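电台广告比我想的好玩太多了

2019年10月27日

九月我给自己的小店Fledesham投了人生第一支电台广告，到现在还兴奋着，赶紧记下来！

起因很简单。店开在Flallton，街坊都认识我们，可是隔两条街就没人听过了。传单印过，本地小报的豆腐块也登过，效果嘛，反正我妈说她看见了。后来Stüber的业务员跟我聊起早间节目的时段，我一听价格，1,317块，包两周，当场就想试试（回家才想起来还没跟家里商量）。

写稿子最磨人。三十秒听起来很长，真念起来一眨眼就没了。我第一稿把店史、地址、电话、全部优惠都塞进去，掐表一念，超得离谱。删到第34稿，只剩一句开场、一个优惠和店名念两遍。后来又觉得第33稿的开场更顺口，就换了回来，哈哈。

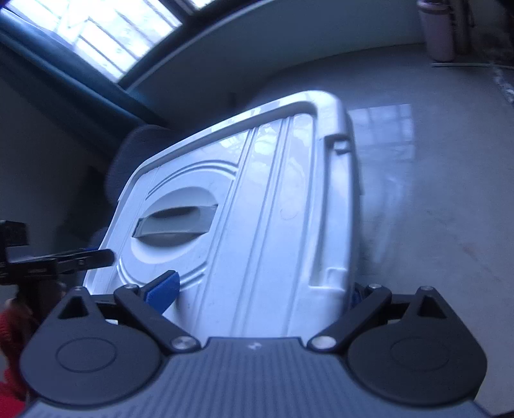 白色大塑料盖，斜着的

录音那天我坐在Tridadska的小棚里，本来说好请专业配音，试了几条以后他们劝我自己上。我的口音挺重的，念店名还会不自觉往上扬，没想到回放时越听越喜欢，有种隔壁邻居探头跟你打招呼的感觉！背景音乐也只留了开头一小段，后面全是人声，特别干净。

播出以后，有客人一进门就学我念店名，尾音扬得比我还夸张。我现在结账都会顺口问一句是从哪里知道我们的，答案记在收银台旁边的本子上，翻起来特别有意思。

下一支想做成两个人对话的，稿子已经开了个头。如果你也在给小店写广告词，先大声念给家里人听吧，他们走神的那句就可以删了。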